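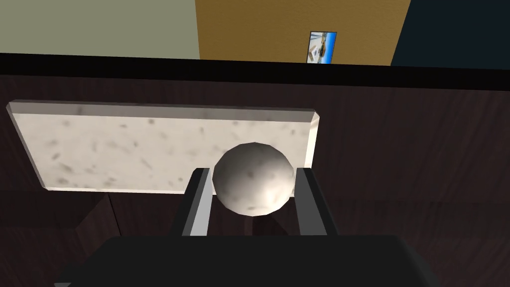
Kandov sim, wrist view, speckled ball between the fingers, stone slab behind.

Wednesday, November. Kandov trial, second session

Picked up from Haruto's notes. Trial license is good for 35 days and we need a yes or no for Paraschiva before it runs out. Quote is 1,795 per seat per year, support extra. Hasmont is the other one on the list and I haven't opened it yet.

Install on the lab desktop went fine this time. Last time it hung on the asset download, so I pulled the kitchen and dining packs by themselves and left the rest.

Ran the stock pick task with the ball. Default settings, two-finger hand, wrist camera on. Set it going for 2,000 episodes before lunch and it stopped at 439 with a contact solver warning. Restarted with a smaller time step and it got through, but slower. Need to ask Kandov support if the warning is a known thing. Saved both logs under Patrício, same folder as the arm calibration.

Notes on the rendering:
- Ball mesh is low-poly, flat facets show along the outline. Fine for looking at, but I want to know if the collision shape is the same mesh or a true sphere. The docs don't say. If it's the same mesh, rolling tests won't mean much.
- Stone and wood textures are good enough for our purposes. Shadows are soft and come out on the correct side for the light.
- Wall colors are randomized per episode. Green, ochre and navy in the one I saved. You can lock them in the config, key is wall_seed.
- Fingers take up a lot of the wrist view. Camera mount offset can be changed, but only by editing the hand file by hand. Haruto wants a setting for it.

Friction on the finger pads is one number for both fingers. Flivberg, our old setup, let us set each pad separately and we did use that. Put it on the list of questions.

Export to our format works except for depth, where the units come out in millimeters and the header says meters. Divided by 1000 in the loader for now.

To do:
Email support (solver warning, collision shape, pad friction, depth header)
Haruto to try the camera offset edit
Same ball task in Hasmont, same episode count
Get the support price in writing for Paraschiva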